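How to read a bank's capital ratios after a ratings change

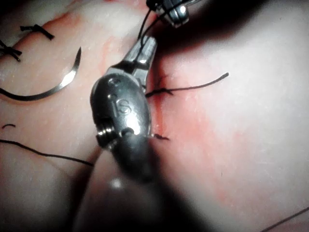 A metal instrument over pale tissue with smears of blood.

By Ifeoma Ekwueme
December 27, 2025

When an analyst moves a bank up or down a notch, the note usually rests on one or two capital figures. The steps below show how to find those figures in the bank's own reports, rework them and compare them with the rating. The worked numbers are for Gellau, a mid-sized lender. Amounts are in millions.

What you need

The latest quarterly report, the regulatory disclosure that goes with it, and a spreadsheet. The investor slides are optional. They often show adjusted figures, and the adjustments differ from bank to bank.

Step 1. Find the core capital figure

Open the regulatory disclosure and go to the table headed "Own funds" or "Capital resources". Take the line for common equity tier 1 after deductions. Do not use shareholders' equity from the balance sheet, which still includes goodwill and certain deferred tax assets.

Gellau shows 390.

Step 2. Find risk-weighted assets

The same disclosure has a table splitting risk-weighted assets into credit, market and operational risk. Use the total. For Gellau it is 3,966.

Check that both figures are for the same date. Banks sometimes reissue one table after a correction and leave the other as it was.

Step 3. Work out the ratio

Divide the first figure by the second and multiply by one hundred.

390 / 3,966 x 100 = 9.83 per cent

If your answer differs from the published ratio by more than a rounding error, look for a footnote on transitional relief. Many banks publish two ratios, one with the relief and one without. Use the one without for comparisons.

Step 4. Compare with the requirement

Look up the bank's minimum requirement, including buffers. It is normally given in the text under the capital table. Subtract it from your ratio. The difference is the headroom.

Suppose the requirement is 8.5 per cent. Headroom is then 1.33 percentage points. To turn that into money, multiply the requirement by risk-weighted assets and take the result from core capital:

3,966 x 0.085 = 337.11
390 - 337.11 = 52.89

So the bank could absorb a loss of 52.89 before reaching the requirement, if risk-weighted assets stayed the same. In practice they move, so treat the figure as a starting point.

Step 5. Test it

Pick a loss and run the sum again. With a charge of 40, core capital falls to 350 and the ratio to 8.83 per cent, still above the line. With a charge of 70 it falls to 320, and the ratio to 8.07 per cent, which is below it. Ignore tax at this stage — it adds work and seldom changes the answer.

Step 6. Set the result beside the rating note

Read the note again with your figures next to it. Mark each sentence that depends on capital. An upgrade based on lower funding costs or a change of management will not show up in these ratios at all, and the two should be kept apart.

Check the date of the figures the analyst used. A note issued in November will normally rely on accounts to the end of September.

Common errors

Mixing group and bank-only figures. The disclosure for a holding company and the one for its main subsidiary look alike. Check the entity name on the first page.

Using average assets. Averages belong in return calculations. Capital ratios use the closing balance.

Counting unaudited profit. Some banks add the current period's profit to core capital before the auditor has reviewed it. The footnote will say so. Take it out if you are comparing with a bank that does not.

Reading a notch as a fixed amount. Rating scales are ordered steps, and the gap in credit risk between two neighbouring grades gets wider further down the scale.

Spreadsheet layout

Use one row per quarter and keep these columns: date, core capital, risk-weighted assets, ratio, requirement, headroom in points, headroom in money. Put the page reference for each source figure in a final column. Chibuzor Tamuno checked the worked sums on this page.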